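Bench rules for two-handed tabletop work, third revision

Jul 11, 2021

The second revision of our bench rules went up in January and has had enough use that the weak spots are clear. There are 18 rules now. I won't reproduce all of them, because most are housekeeping and the wording is tied to the Pedum bench. The ones below caused arguments or had to be rewritten.

Scope first. The rules cover fixed-base, two-arm setups handling light household objects on a table: mugs, plates, soft toys, cloths. They don't cover mobile bases, blades, heat or liquids. They sit on top of the site risk assessment and don't replace any part of it. If the two disagree, the risk assessment wins and you write to me.

Rule 4, wrist camera check. Before each session, move the wrist through its working range and look at the live picture at both ends. Confirm that the fingers are in view and that the fasteners you can see are all present. The old text said "verify camera" and people verified it by noting that there was a picture. Tilt matters too. At steep wrist angles the view can be mostly gripper and ceiling, with the tabletop objects upside down along one side, and an operator who hasn't met that before will misjudge left and right. New operators now spend 8 minutes on wrist views alone before they are allowed to close a finger on anything. 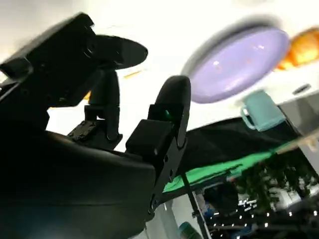 Rule 5, speed during reorientation. Wrist rotation above the table is limited to the slow profile whenever an object is within reach of the fingers. The fast profile smears the wrist picture enough that small items are hard to pick out. We tried allowing fast rotation with the head view as the reference, and the head view can be blocked by the arm at exactly the wrong time. The slow profile costs a little on each cycle. Accept it.

Rule 7, background. Record what is behind the table and leave it alone for the length of the session. Plants, string lights and cabinets are all acceptable. Moving them between runs isn't, unless the log says so. Sumby hangs a dark curtain on every bench and would like the rest of us to do the same. I left that as a recommendation, on the grounds that a mandatory curtain gets draped over something it shouldn't be.

Rule 9, object spacing. The second revision gave a minimum distance between objects, and people spent time with a ruler. The new text asks for a visible strip of bare table between any two objects at the start of a run. A narrow strip is fine if the task calls for it. Touching objects are a separate task type and get their own log code. Mugs start with the handle clear of everything else.

Rule 10, the idle hand. When one hand is holding an object and the other has no job, the idle hand stays open, empty and inside the head view. The previous version allowed it to be parked anywhere, and parked hands ended up under the table edge, where the operator forgot about them. Open fingers near the rim of a plate are allowed. Fingers resting on the rim are contact and must be logged as contact.

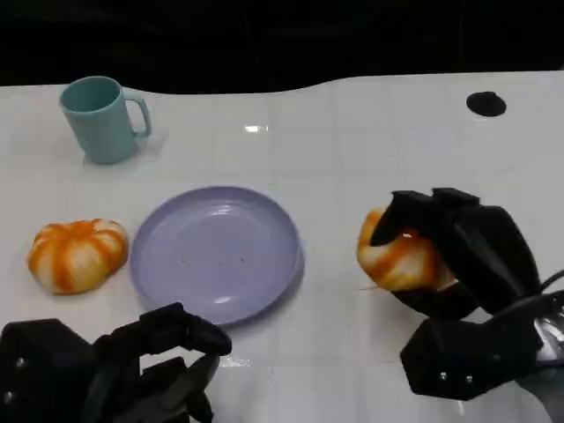
Right hand holding one of the soft toys, left hand open and empty near the plate.

Rule 11, soft objects. Grip force on anything compressible is set from the lowest of the 3 presets and raised one step at a time. Soft toys forgive a lot, so they hide bad habits. The Jacobs bench ran its plush items on the middle preset for months and then carried the setting over to thin plastic dishes. The preset now resets when the object class changes, and the operator has to confirm the new value.

Rule 12, openings in the table. Any hole in the work surface, cable holes included, is marked on the bench drawing as a keep-out. Small items aren't to be placed next to one. Round black openings also read as objects to some detectors, so the drawing should go in with the session files.

Rule 14, cables. A cable that crosses the arm near the wrist needs enough slack for full rotation, checked by hand with the power off. Grarnby adds a strain relief at the last clamp. I have copied their note into the appendix with permission.

Rule 17, surface. Wipe the table before the first run and again at each object change. Specks on a plate get logged or cleaned, operator's choice, but they can't be left unrecorded.

Open items for the next revision: glare from overhead lights on glossy tabletops, which currently has one vague sentence, and whether two operators on one bench need separate stop buttons. I think they do. Comments by email please, with the rule number in the subject line.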